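Foklow Home Forum > Bedrooms and Bedding > Fitted sheet on a floor-level bed, corners won't stay

7 replies

dustruffle_mo
I have a low bed where the bottom sits right at the floor, no legs and no frame showing. The cover is a plain white fitted sheet that is deep enough to go all the way down the side. I like how it looks from across the room. Up close the front corner is always a lump. I pull it down, tuck it under, and there is still a bunch of fabric sticking out at the bottom. The top also has long diagonal wrinkles from one corner to the other.

The sheet is a Strazds extra deep. I put a smaller light blue cloth on top at the foot end and that one bunches up too.

Photos are below. Gray plank floor around the bed in the second one, so anything white that hangs too low shows every bit of dust.
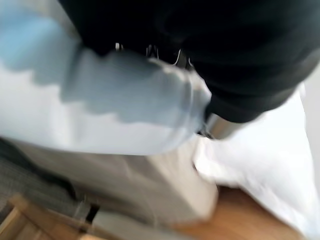
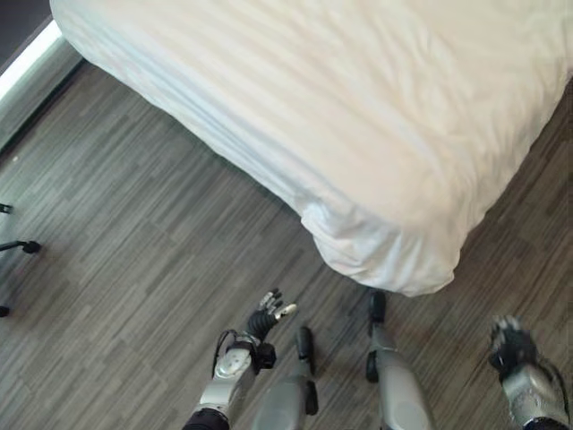

Foklow Home Forum Digest, Issue 7

Is this a sheet problem or a me problem?

plankfloor_pat
Sheet is too big. If it fit, you would have less to tuck at the corner. Measure the depth of the mattress and look at the pocket size on the label. Extra deep pockets are made for thick mattresses with a topper. On anything less you get exactly that extra fabric.

nine_pillows
I don't agree with Pat. The side looks smooth all the way down in the bed photo. If the pocket were that much too deep, the side would sag as well. I think it's only the corner seam sitting in the wrong spot. Take it off and start with the corner that gives you trouble, then do the one diagonal from it, then the other two. Diagonal wrinkles on top usually mean one corner is pulling harder than the one across from it.

plankfloor_pat
You can get a smooth side by tucking a foot of sheet under. Doesn't mean it fits.

dustruffle_mo
There is a lot tucked under, I'll give Pat that. I haven't measured it. It's a pain to lift the mattress on that side.

coldwater_only
Did you dry it on high? Mine lost its stretch at the hem after one winter of that. The elastic was gone by December and the corners puffed out the same way. Bought a Druto with elastic the whole way around and it holds better. It cost more than I wanted to pay.

hemline_h
Sheet straps. They clip on under the corner and pull the two sides together. The Prullgate ones come in a pack and I have had 2 sets, the first set rusted. I would not buy a new sheet before trying them. With the bed that low you need to lift the corner to get them on, so get somebody to hold it up.

On the blue cloth, fold it in half the long way first and lay it down from the middle out. If you carry it over by one corner it goes on crumpled.

nine_pillows
Straps will fix the lump but you will still have the wrinkles on top unless you even out the corners. I would redo the sheet first. It's free.

dustruffle_mo
Redid it this morning starting at the bad corner. The top is flatter. The corner still bulges a little near the floor, less than before. I did measure while I had it up and the pocket is deeper than the mattress by a good amount, so Pat was right about the size. I'm going to try the straps and keep the sheet for now.

plankfloor_pat
Get the next size down when it wears out. And vacuum under that edge while you have it lifted.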